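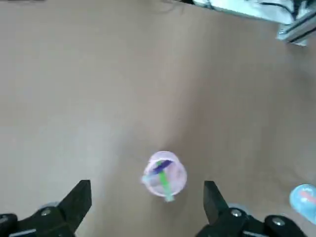

¿Cada cuánto hay que repetir la comprobación del desfase entre la cámara de muñeca y la pinza?
Al inicio de cada bloque de 64 episodios, y otra vez si se afloja o se aprieta cualquier tornillo del soporte.

Lista de inspección – celda Cunis, estudio de agarre con vista de muñeca
Revisa: Roxana Voicu

1. Tornillos del soporte de ambos dedos. Conforme. Par verificado, sin holgura.
2. Apertura total de la pinza. Conforme. Las dos puntas entran en imagen, a izquierda y derecha del vaso.
3. Enfoque. Con observación. El vaso rosa y los palitos salen algo borrosos; se acepta para el método Diltar, que reduce la resolución antes del entrenamiento.
4. Exposición. Con observación. Zona sobreexpuesta arriba a la derecha, fuera del tablero. Fijar la ganancia antes de seguir.
5. Cableado. Conforme. Repetir con el brazo en su alcance máximo.
6. Parada de emergencia. Conforme en 2 pulsaciones, una por cada lado.
7. Registro. Pendiente. De 2,188 episodios, 900 siguen sin etiqueta de resultado. No calcular la tasa de éxito hasta cerrar este punto.

Copia a Moldovan. La próxima revisión se hará en Skivitstead, en enero, con la misma hoja.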